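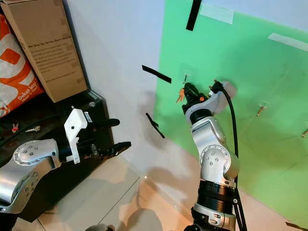
Chapter 7
Planning with Contact

The planners in Chapter 6 treated every touch as a failure. Most useful work requires touch: a part must be held, hung, pressed or turned. This chapter extends the planner to motions that end in contact and shows how the controller should behave once contact is made.

Section 7.1 defines the contact state. Section 7.2 presents the two-stage method of Böttcher and Powell - a free-space path followed by a guarded move. Section 7.3 applies it to a set of 158 hanging tasks. Readers should have the Erkow library installed before starting the exercises.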